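Celebrity Desk > Amarachi Bako > FAQ

Amarachi Bako: Your Questions, Answered Where Possible

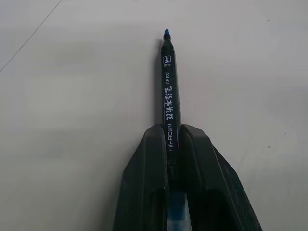
Amarachi Bako does sign autographs, and she is pickier about it than she is about scripts. She wants a felt tip, never a ballpoint. A black marker with a blue tip, like the CP600 here, would suit her fine, as blue shows up better on the black-and-white stills from Wanduleo that fans keep mailing her.

Is she married?
No. She was engaged for 13 months to a man she met on the Woltstead set. Both of them described the breakup as friendly, in separate interviews, while declining to say the other's name.

How old is she?
43. Several fan sites still have her at 38, and she has not rushed to correct them.

Is Bako her real last name?
Yes. Okoro is her mother's family name, and she used it for her first 2 stage roles.

Where does she live?
Near Wirkthorpe, in a house with a long driveway. Please don't go looking for it. The gate is also long.

Is she coming back to Wanduleo?
Her character fell off a ferry in the finale. On that show, this means almost nothing – her screen husband has been dead twice. Filming starts in August and her agent "has no comment at this time," which is more than he usually says.

Does she have children?
She has never said so. She has 100 houseplants, or claims to, and talks about them the way other people talk about toddlers.

Can you pass on my letter?
No, but thank you for the poem.

Contact | © Celebrity Desk | Back to top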